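CLIRODPORT, October – Drulis is opening its big sorting table to everybody in town, and I get to be the one who tells you about it!

I'm Itsuki Ogura, and I've been pestering my colleagues at Drulis for this for ages. Starting this month, anyone can bring in a bag of mixed-up odds and ends from home – toys, cables, single shoes, the stuff at the bottom of the hall closet – and spend 60 minutes at our table getting it into some kind of order. It's free, and there's room for 26 people each evening.

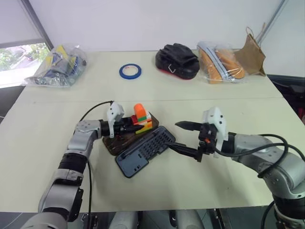
Drulis Home & Tidy Team, Clirodport

Building blocks on a brown tray, a keyboard case, a roll of blue painter's tape, clear plastic bags with things stuffed in them: it all ends up on the same cream-colored table, and I love that. My own system is pretty simple. Small stuff goes on a tray first, and then you decide what gets a bag (I'm a big fan of clear ones, because I forget what I own).

Our friends at Staltico have given us 300 storage bags to hand out, and Räsänen is lending shelves for anything you can't carry home the same night. You can book up to 2 evenings per household.

Doors open at 6 p.m. To save a spot, stop by the Drulis front desk or give us a call and ask for me.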